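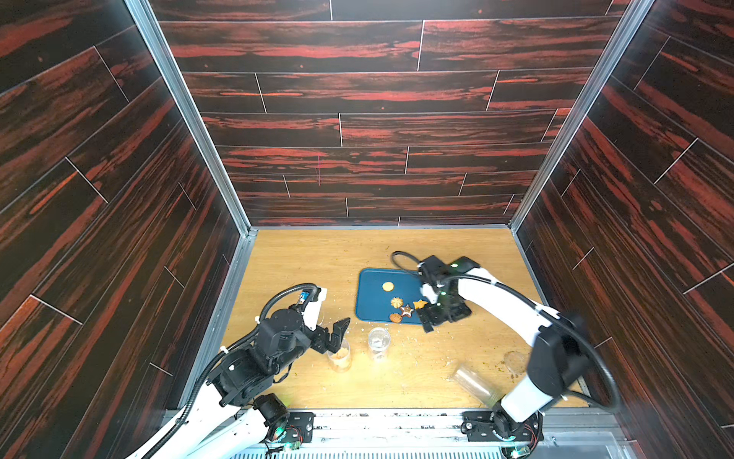

Cookie tray and cups on the two-arm bench at Brullesetti.

Fistum 2 went onto the bench in September. The planner now picks a tilt angle for each cup and checks both arms' paths before either one moves.

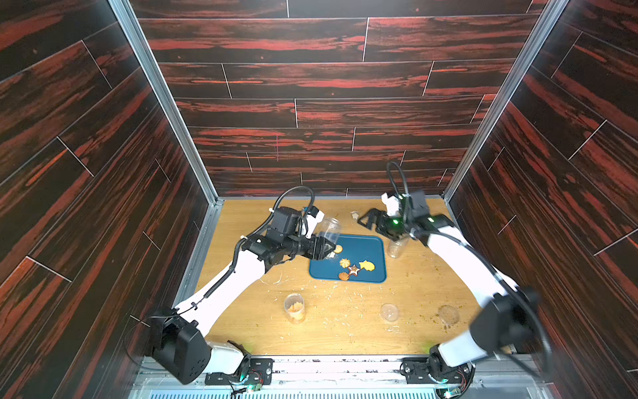 Replanning takes 71 ms, down from almost 100. Most of that came from dropping a second collision check – Seixas already does it.

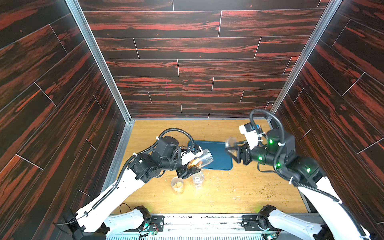
Tray detection still drifts when there are crumbs near the rim.

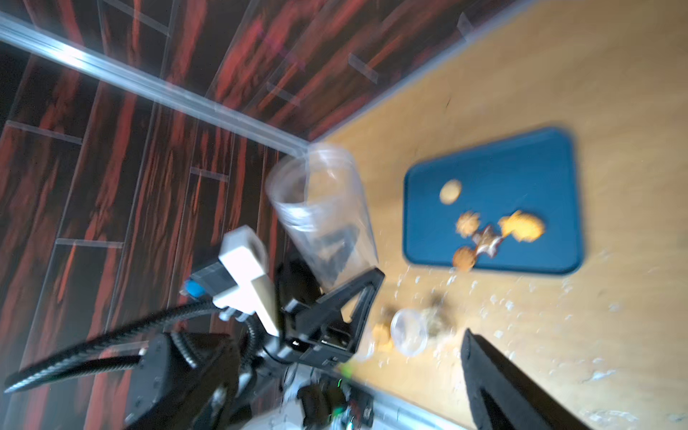
A fix is in review. Logs are in the Ullitz folder.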